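3.2 Picking the flowers

I'll admit the flowers took me longer to settle than anything else in the Tolta study. We wanted to know how people judge a bunch of tulips in a vase - when they call it full, when they call it messy, and when they want to reach over and fix it. For that I needed flowers that could be put in and pulled out again all day long, and real tulips are hopeless for it. They bend toward the window, they open up by lunch, and the stems go soft if you handle them too much (ask me how many I ruined in March!).

So we went with artificial ones from Lorum. I tried three makes before that and the leaves were the giveaway every time, flat and shiny like a plastic folder. The ones we kept have leaves with a proper fold in them, and the pink has a closed, egg-shaped head with fine lines running up the petals. Figure 1 has a single pink one, with two of its green leaves. 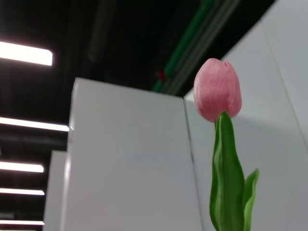

3.3 The vase and how full is full

The vase had to be clear glass. In our first round we used a ceramic jug, and people kept tipping it to see what was going on inside, so out it went. With glass you can see the stems, and that changes how people talk about the whole thing. A few of them cared more about crossed stems than about the blooms, and I hadn't planned for that at all, so we added a question on it halfway through the Poduval sessions.

We gave no rules about color. Mixed bunches were fine and so were plain ones, and I coded both the same way. What I did track was lean, meaning how far a flower head falls away from the middle of the vase. A flared vase lets the outer stems wander, and a bunch can go from neat to floppy with one push.

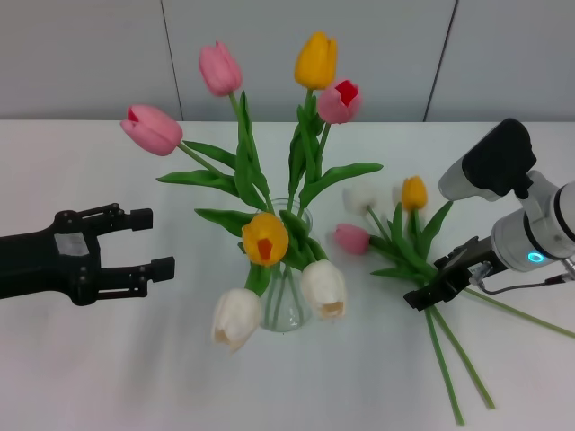
Lean turned out to be the thing people disagreed on most. Our 13 raters gave us 1,184 scores between them, and the widest spread by far was on bunches where one long stem tipped well out to the side. Some raters loved that. They wrote things like "looks like my grandmother's table" and gave it top marks, while others marked the same bunch down as unfinished. Drooping white tulips low on the vase got a kinder reading than drooping pink ones, and I still don't have a good reason for it - maybe people just expect white flowers to hang a bit.

Leaves mattered too, more than the Totum scale allows for. That scale only asks about blooms, so a broad leaf sticking out sideways doesn't count for or against. Our raters clearly did count it, so I added 2 leaf items at the end of the form and left the original wording alone. The full list of items is in the appendix, along with the scores for each bunch.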